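How to Clean Plastic Storage Bin Lids

Most people wash the bin and forget the lid. The lid is the part that gets handled, stacked on and dragged across shelves, and dirt collects along its outer lip. If the bin holds bedding or clothes, that dirt ends up on whatever you take out.

What you need

A dishpan or a sink big enough to hold one end of the lid
Dish soap
Baking soda
An old toothbrush
Two cloths, one for washing and one for drying
A wooden toothpick or skewer

Getting started

Take the lid off the bin and carry it to a table with good light. Knock loose grit off outdoors or over the trash before you add water. Grit rubbed around under a wet cloth will scratch the plastic, and those scratches hold dirt later.

Wash the flat panel first. Use warm water with a squirt of dish soap and wipe in long strokes from one short side to the other. Small dark specks usually lift with a fingernail once they have soaked for a minute. Scuffs are worn plastic and will stay, so don't spend time on them.

Next do the raised ridge. Run the toothbrush along the grooves with the bristles pointing down into them, and slow down at the rounded corners. For packed dust, wrap the damp cloth over the toothpick and push it along the channel.
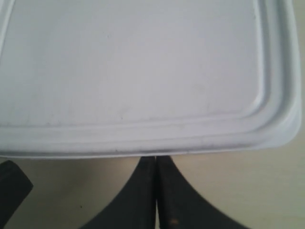
Reinhold Lammers wrote in to say that he skips the toothbrush on the outer lip and uses a paste of baking soda and water on a fingertip, left on for ten minutes. He says it took the gray marks off a set of lids he had given up on.

The paste works well on pale lids. Mix three parts baking soda to one part water and spread it along the smudged edge. Rub lightly and rinse. On dark or glossy lids try a small spot first — the paste can leave a dull patch.

Turn the lid over and clean the underside of the lip, where your fingers go when you pull it off. It is often worse than the top.

Drying

Rinse both sides and stand the lid on its short end against a wall, with a towel under it. Water sits in the grooves long after the panel feels dry. Go over them once with the dry cloth and leave the lid standing overnight before you put it back on a full bin.

How often

Twice a year is enough for bins kept in a closet. For a garage or basement, wipe the lip every time you open the bin, and do the full wash in December when the decorations come out.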